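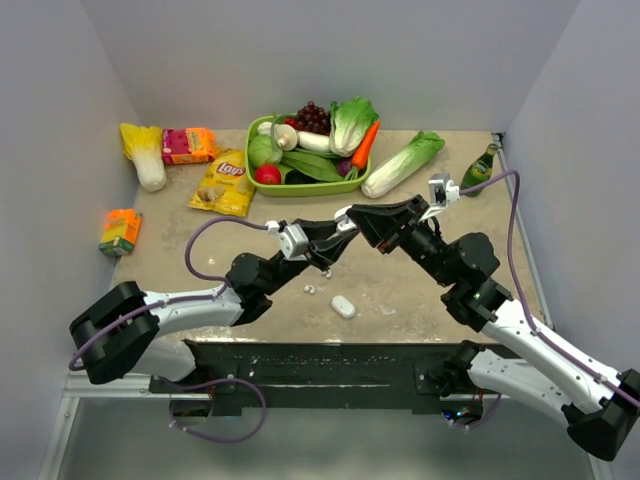
Comparative Politics, handout 3: How presidents leave

Read the Soliman chapter before class. It is 20 pages and the footnotes are where she keeps her opinions.

We left off with the resignation letter. Constitutions tend to assume that a president who wants to go will write one, and that somebody will be at a desk to receive it. Juška calls this "government by mailbox" and spends a whole section on the republic whose speaker was abroad that week.

Terms you need:

Impeachment – a charge, not a removal. Half of last year's class lost points on this.
Recall – by voters or by the party. A party can take back its own post, but the state's post usually needs parliament.
Interim president – in office until the election. Interims have been known to enjoy the work.

For discussion: if the army says it hasn't staged a coup, who gets to disagree?

Response papers, 200 words, go in the Baranauskienė Room tray. Juška's 8 case tables are on reserve.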